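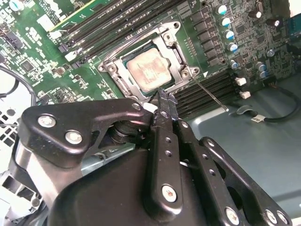

A processor in its socket on a green motherboard.

Home | News | Local Business | Contact

The repair shop on Granholm Street took in 221 desktops last year, and the owner says most of them had years left.

"People come in ready to buy," she said. "I ask what they use it for. It's email and taxes."

She opened in Dunmore after leaving an office job at Romer.

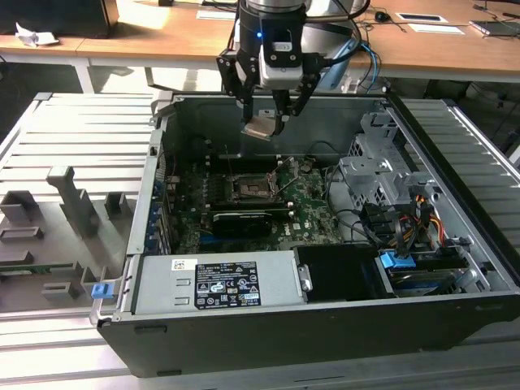 Rent was the hard part. "I had four months of savings," she said. "The first November I made 182 dollars after bills."

Schools now bring in steady work. She plans to stay small. "I don't want a second store," she said.

Recent stories
Sturon Bakery adds morning hours
Dunmore library book sale tops 1,000 titles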